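Sternthorpe Automation Group
Cell maintenance meeting, minutes
27 April 2021, 10:00, Phelan Building, Room 15

Present: Cillian Hennessy (chair), cell engineering, simulation, tooling
Apologies: Vamcombe site representative
Minutes of the previous meeting were accepted with one correction. Under item 4, "left base" should read "left wrist."

1. Open work orders

WO 1904 (left gripper, uneven finger closing) remains open. Tooling reported that the left gripper closes to the correct width but that the two fingers do not reach the part at the same time. The offset is repeatable. The finger pads were replaced under the same work order in October and are within wear limits. Agreed that the pads are not the cause and that the tool center point is to be checked next.

WO 2137 (cable routing, both bases) is on hold pending clamps from Mosden. The loops behind the bases stay as they are until the clamps arrive. Drivers are not to run base joint moves above the reduced speed setting in the meantime.

2. Tool center point, left arm

The value in the controller was entered from the gripper drawing and has not been measured since the pad change. The new pads are thicker than the old ones. Cillian Hennessy asked whether the drawing had been reissued. It has not. Tooling will mark up the current copy and send it to document control.

Method agreed: four-point touch on the fixed pin, repeated with the wrist turned 180 degrees. If the two results differ by more than the limit on the setup sheet, the flange bolts are to be retorqued before a third measurement.

3. Simulation model

The model of the cell was updated to the present base positions. Simulation asked that any change to the rack position be reported the same day. The last change was found only when the hang routine faulted on approach.

The mug task is kept as the standard check after any work on the left gripper. The right arm holds a parked pose with the gripper open during the check. Simulation noted that the pinch force in the model is still the factory default and should be matched to the cell. The wrist view is to be used for judging finger offset and the overview for arm clearance.

Wrist view and overview, mug check, simulation model:

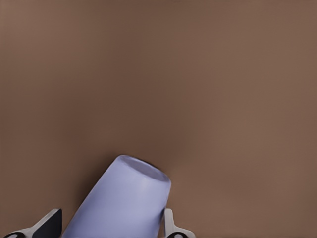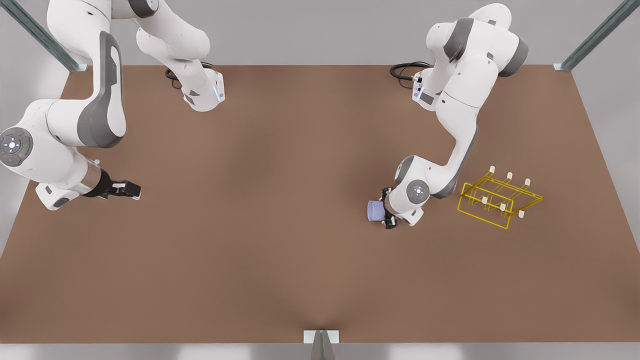
There was some discussion on whether the check should be run at full speed. Tooling preferred reduced speed until WO 1904 is closed. Agreed.

The approach height over the rack pegs was raised in the program after the fault mentioned above. The old value is still listed in the setup sheet and must be changed there too.

4. Lubrication and backups

Wrist joints on both arms are due at the next planned stop. Grease is in stock. The controller backup was taken before the model update, so a new one is needed once the tool center point has been corrected. Backups are to be named by work order number only.

5. Actions

Tooling: measure left tool center point, record both results under WO 1904.
Tooling: mark up gripper drawing and pass to document control.
Simulation: replace default pinch force with the cell value.
Cell engineering: correct approach height on the setup sheet.
Cell engineering: new controller backup after the correction.
C. Hennessy: ask Mosden for a delivery date on the clamps.

6. Any other business

The Vamcombe site has asked for a copy of the setup sheet. To be sent after the approach height is corrected.

Meeting closed 10:50. Next meeting at the same time in two weeks, same room.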